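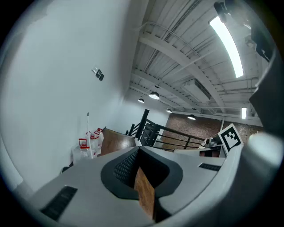 Thirteen Years of Other People's Bread

Niamh Scanlon picks up on the second ring and says can I hold on, there's a tray coming out. Clatter. A door. Then she's back.

"Okay. Go. I've got till 5, then the rye has to be shaped."

She runs Tully, the bakery on the corner where the shoe repair used to be. Thirteen years this February. Before that, payroll at a trucking company, and before that not much, she says, "school, waiting tables, a bad marriage, skip that."

The bread was never the plan. She wanted a sandwich counter. Bought rolls in from a wholesaler and hated them by the second week. "They were fine. They were just like chewing a pillow. So I started doing my own at night and the sandwiches kind of fell off the menu."

What people come for is the Ruvham. A dark, flat loaf, lots of caraway, crust that'll take a filling out if you're careless. It's her grandmother's, sort of. The recipe card had no amounts on it, only the order things went in.

"I made it 100 times before my mother would eat a second slice. She'd chew and go, no, that's not it. Wouldn't say what was wrong with it. Just no."

And what was wrong?

"Potato water. You boil potatoes, you keep the water. My grandmother never wrote it down, I guess to her it was just water."

I ask about money. Long breath. Flour is up, butter is worse, and the rent went up again last spring. She put the Ruvham up a dollar and lost a few regulars, most of them came back. One sent a letter. She kept it, it's taped inside the flour closet.

"Two pages! About a dollar! But he had a point about the slicing, so I fixed the slicing."

She has 35 restaurant accounts now and doesn't want more. A grocery chain asked her last year to bake for them, par-baked and frozen, and she went as far as a tasting. "I drove home and ate one of the frozen ones in the car. Called them from the driveway and said no thanks."

Staff is the harder thing. The hours start at 2 a.m. and she's lost good people over it. She now does one late bake a week so parents can swap in, and thats helped more than the raise did, she thinks -- though she gave the raise too.

Any advice for someone starting out?

"Buy the used mixer. Don't buy the used oven. And eat lunch, I didn't eat lunch for like six years."

Something beeps behind her. She's opening Sundays next, maybe, if she can find a second shaper who dosen't mind caraway under their nails. The beeping gets louder.

"That's me. Come by, I'll save you a heel."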